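ギャラリー:容器の内側 ― 塗装面、底面、縁に残る使用の跡

ドラーブリッジ生活資料館
常設ギャラリー/容器と収納

ドラーブリッジ(Drurbridge)生活資料館では、家庭、商店、作業場で用いられてきた容器を収集し、公開しております。本ページでは、箱、槽、盆といった上の開いた容器の内側を取り上げます。外側の形や意匠については「桶と樽」「運ぶ箱」の各ページをご参照ください。

容器の内側は、使っている間は中身に隠れ、空になれば蓋をされるか、重ねて片づけられます。収蔵時の調書でも、外寸や材質、持ち手の形は詳しく書かれる一方、内側は「使用感あり」の一言で済まされてきた例が少なくありません。当館では数年前より調書の書式を改め、内面の記載欄を壁、底、縁に分けました。書式の改訂は資料課のサンジアナ・パスク(Sânziana Pascu)が担当し、保存修復室のデリア・コスタケ(Delia Costache)が用語の整理にあたりました。

壁について

塗装された容器では、まず壁の塗膜に細い線状の傷が現れます。物を出し入れするときに角や柄の先が触れた跡で、下地まで達していないものは、周囲よりわずかに淡い色の筋として見えます。光の向きによっては全く見えず、斜めから灯を当てて初めて確認できることもあります。

壁が外へ向かって傾いた容器は、垂直の壁をもつ容器に比べて手を入れやすく、底の隅に残った小さなものも取り出しやすい構造です。豆や釘を入れた商店の箱、部品を仕分ける作業場の槽、粉をこねる鉢などに広く見られます。その反面、内容物が壁を滑って底に寄るため、壁の下端、すなわち底との境目に摩耗が集まりやすくなります。

調書では、傷の方向を縦、横、斜めの区別で記し、長さはおおよその範囲にとどめます。傷の一本一本を数えることはいたしません。傷の多い面と少ない面の違いから、容器がどちらの側から使われていたかを推測できる場合がありますが、推測はあくまで備考欄に記し、所見とは区別します。

モレイラ(Moreira)地区の乾物商から寄贈を受けた引き出し箱では、手前の壁の上縁だけが丸く減っていました。寄贈者への聞き取りにより、升の縁をそこに当てて中身をすり切っていたことが確認されています。聞き取りがなければ、長年の手擦れと記録していたと思われます。

底について

底面の状態は、壁よりも読み取りに注意を要します。擦れ、打ち傷、染み、付着物が重なり、互いの前後関係が判然としないことが多いためです。塗装面の底では、擦れて艶を失った部分と、塗膜が細かく欠けた部分とが斑に混じります。細かな欠けが帯状に連なることもあり、調書ではこれを「斑点状摩耗」と呼んでいます。

小さく丸い暗色の点については、錆、染み、塗膜の抜け、付着物のいずれであるかを目視のみで断定しないよう定めています。調書には形と色、位置のみを記し、必要があれば保存修復室が拡大鏡で確認します。過去の調書には「錆」とありながら、再調査で樹脂の滴と判明したものが複数ありました。
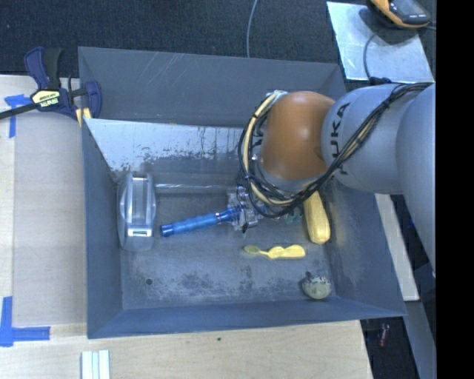 底と壁の境目には、壁とも底とも異なる色の帯が生じることがあります。塗膜が薄くなり、下の明るい層が現れたもので、帯の下端は多くの場合、直線にならず不規則に途切れます。コスタケは用語の整理にあたり、この部分を壁にも底にも含めず、「際(きわ)」という独立の欄を設けるよう提案しました。現在の調書はこれに従っています。

際の欄には、帯の幅、色調、下端の形状、剥離の有無を記入します。四辺のうち一辺にのみ帯が認められる場合は、その辺を容器の置き方に即して「奥」「手前」「左」「右」のいずれかで示します。置き方が不明な容器では、銘や持ち手のある側を便宜上の手前とし、その旨を付記します。

縁について

縁は、容器のなかで最も多く人の手や他の物に触れる部分です。重ねて保管された容器では、上に載った容器の底が縁の塗装を擦り、四隅から先に地が現れます。縁に布や革を巻いて補った例、金属の帯を打ち直した例も収蔵品に含まれており、補修の跡はできる限りそのまま残しています。

展示室では、縁の低い容器を腰の高さの台に、縁の高い容器を床に近い台に置いています。いずれも来館者が内側をのぞき込める高さとし、台の手前には手すりを設けました。車椅子をご利用の方には、傾けた鏡を用いて底面をご覧いただける台をご用意しております。係員にお申し付けください。

色について

収蔵する塗装容器の内面は、灰色、青みを帯びた灰色、緑、淡い褐色が大半を占めます。灰色の塗装は作業場の容器に多く、家庭の容器には少数です。灰色は小さなものを探すときに目が疲れにくいという話を、作業場で長く働いた方々からたびたび伺いました。ただし、当時手に入りやすい塗料が灰色であったという証言も同じ程度にあり、当館としてはいずれとも定めておりません。

同じ容器でも、壁の面ごとに色が異なって見えることがあります。塗り直しによる違いのほか、面の傾きと光の入り方による見かけの違いが含まれるため、色の記録には統一した照明と色見本を用います。調書の色名は、見本帳の番号と日常語の色名を併記する方式です。日常語の併記は、展示解説員のヌスラット・ヘラス(Nusrat Herath)の要望により加えられました。来館者から寄せられる質問の多くが「何色の箱か」という形をとるためです。

主な収蔵品

以下は、展示室で公開している容器の一部です。展示替えにより、ご覧いただけない場合があります。

乾物商の引き出し箱
モレイラ地区。木製、内面無塗装。手前の上縁に升による摩耗。底板は一度張り替えられ、旧い底板も併せて収蔵しています。

洗い場の浅い槽
ベラブブリッジ(Beravbridge)旧共同洗い場。石製。底の一隅に排水の穴があり、穴に向かって緩い傾斜がつけられています。内面の窪みは洗い板を置いた跡と伝えられます。

釘の仕分け箱
ドラーブリッジの金物店。仕切り板を差し替えて使う形式で、溝の幅が左右で異なります。仕切り板のいくつかは菓子箱の板を転用したものです。

粉の盆
個人宅より寄贈。四辺の壁が外へ傾き、隅に継ぎ目を覆う薄板が当てられています。内面に刃物の跡が認められ、後年は切り台を兼ねたと考えられます。

染物工房の深い桶
クラーネテル(Clernetell)染物商会の旧工房。内面には複数の色が層をなし、上縁近くに液面の跡が残ります。色の層については保存修復室による調査が続いています。

郵便物の平箱
ベラブブリッジ駅旧集配室。布張りの内面に、紙の角による擦れが見られます。布は張り替えの時期が異なり、奥側の面のみ織りの目が粗くなっています。

編み物道具の細長い箱
スマランダ・エネ(Smaranda Ene)氏寄贈。棒針を斜めに納めたため、底の対角線に沿って擦れが生じています。付属の道具は「手仕事の道具」のページに掲載しています。

保存と手入れ

収蔵後の容器の内面は、原則として洗浄いたしません。柔らかい刷毛で塵を払い、払った塵は容器ごとに小袋に納めて保管します。塵の中から種子、糸くず、紙片が見つかることがあり、用途を知る手掛かりとなるためです。

湿気を含む付着物がある場合に限り、保存修復室の判断で除去を行います。除去の前後には必ず調書に図を添え、作業者の氏名と用いた道具を記録します。塗膜の浮きが認められる容器は、展示に先立って浮きの縁を留めますが、欠けた部分に色を補うことはいたしません。

保管棚では、容器を重ねず、一段に一点ずつ置くことを基本としています。やむを得ず重ねる場合は、間に薄い布を挟み、棚の札にその旨を記します。現在の収蔵庫は春の改修で棚を増設し、重ね置きの解消が進みました。改修工事の期間中、三月の公開を一部休止いたしましたことを、改めてお詫び申し上げます。

ご家庭の容器の手入れについて

来館者の方から、ご自宅で使い続けている古い容器の手入れについてお尋ねをいただくことがあります。収蔵品と日用品とでは考え方が異なります。日々お使いになる容器については、次の点を目安となさってください。

塗装された箱の内側は、固く絞った布で拭いたのち、伏せずに開いた面を上にして乾かします。研磨剤入りの洗剤や金属たわしは使用しないでください。

底の隅に溜まった粉や砂は、拭く前に刷毛で掃き出します。先に濡らすと隅に固まり、取り除きにくくなります。

塗膜が欠けて粉状に落ちる容器には、食品を入れないでください。古い塗料の成分は外見からは判断できません。

長いもの、先の尖ったものは、容器の長辺に沿わせて納めます。壁に立てかけたままにすると、先端の当たる一点に傷が集まります。

木製の容器は、直射日光と暖房器具の近くを避けて保管してください。底板が反った場合も、重しをかけて急に戻すことはお勧めしません。

調書の読み方

閲覧室では、収蔵容器の調書の写しをご覧いただけます。調書は一点につき表裏一枚を基本とし、表に寸法、材質、来歴、裏に内面の所見を記しています。所見の欄は上から縁、壁、際、底の順に並び、右端に記入者の印があります。

旧書式の調書には際の欄がありません。再調査を終えた容器については新旧の調書を綴じ合わせ、旧い記述を訂正した箇所には線を引いて残しています。旧い記述が誤りであったとしても、記入当時の観察として保存する方針です。

内面の図は、開いた面を真上から見た形で描かれています。傾いた壁は図の上では幅が縮んで見えますので、寸法は図から測らず、数値の欄をご確認ください。斜線は擦れ、点は細かな欠け、丸は点状の変色を示します。記号の一覧は閲覧室の各机に備えてあります。

記入者によって記述の詳しさに差があることをご了承ください。初期の調書を多く手がけたバウティスタ・ドミンゲス(Bautista Domínguez)元学芸員の記述は簡潔で、底面の所見が一行に満たないものもありますが、来歴の聞き取りは他に例のないほど丁寧に残されています。ドミンゲス元学芸員の聞き取り帳は別途整理中であり、完了後に閲覧に供する予定です。

資料のご提供のお願い

当館では、作業場や商店で用いられた容器の情報を引き続き求めております。特に、次のいずれかに当てはまる容器をお持ちの方は、資料課までご一報ください。

内面に塗り直しの跡があるもの。
仕切りや敷板など、内側の付属品が揃っているもの。
どのような作業に、どちらの側から使われていたかを覚えている方がおられるもの。

お持ち込みの前に、内側の清掃はなさらないようお願いいたします。中に残っている品がある場合も、取り出さずにそのままご相談ください。寄贈を前提としない情報のご提供も歓迎いたします。大型の容器については、職員がお伺いして調査を行うことも可能です。

ご利用案内

展示室 本館二階、容器と収納の部屋。階段横の昇降機をご利用いただけます。

閲覧室 本館一階。調書の写しの閲覧には、受付での申し込みが必要です。複写は資料課の承認を得たものに限ります。

解説 ヘラス解説員による展示解説を、開館日の午後に行っております。お申し込みは不要です。団体でのご利用は事前に受付までご連絡ください。

刊行物 収蔵品目録『容器の内側』を受付にて頒布しております。本文130頁、初版1000部。調書の記号一覧を巻末に収めています。郵送をご希望の方は、受付までお問い合わせください。

本ページの文章を引用される際は、資料館名とページ名を明記してください。画像の転載については、資料課への申請が必要です。

ページ更新 2025年6月1日
ドラーブリッジ生活資料館 資料課

関連ページ
桶と樽
運ぶ箱
手仕事の道具
収蔵庫の改修について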